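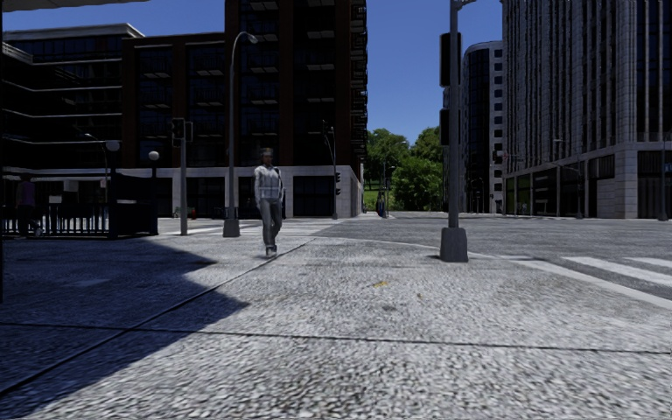
Pebbled pavement with long joints, half in sun and half in shade.

Cleaning and Sealing an Exposed Aggregate Walkway

I love pebbled concrete! It hides dirt, it grips your shoes, and when it's freshly cleaned the little stones come up in colors you forgot were there. Ours runs from the kitchen door to the garage, and I finally gave it a proper going-over last Sunday.

Start with a dry broom, and go across the slab first, then along it. Leaves left sitting on concrete leave tannin marks, and those are so much easier to prevent than to scrub. Once it's swept, pull the weeds out of the joints. An old flat screwdriver works, but my neighbor Araba Tetteh lent me a hooked paint scraper and wow, what a difference. I did the whole path before lunch.

For tannin stains, mix oxygen bleach powder with warm water according to the tub, pour it on, keep it wet for half an hour and scrub with a stiff nylon brush. Skip the wire brush (it leaves bits of steel behind that rust). Oil spots want cat litter first, ground in with your heel and left overnight, then dish soap.

If you rent a pressure washer, stay under 3,000 psi. I kept mine at 2,000 with a 40-degree tip and it was plenty. Hold the wand a foot off the surface and keep it moving — parking it in one place can pop the pebbles right out, and they don't go back in.

Joints next. Let them dry for a couple of days, press in foam backer rod a size wider than the gap, and run self-leveling sealant over it. Tape both sides if your hands wobble like mine do! Pull the tape while the sealant is still soft.

Sealing the slab is optional, but I'm a fan. Use a penetrating sealer if you like a natural look, or a thin coat of acrylic if you want it shiny. Shiny gets slick, so stir in some grit additive for steps and slopes. Two thin coats beat one thick one, and wait 4 hours in between unless the can says longer.

Coming in December: ice melt that's gentle on concrete.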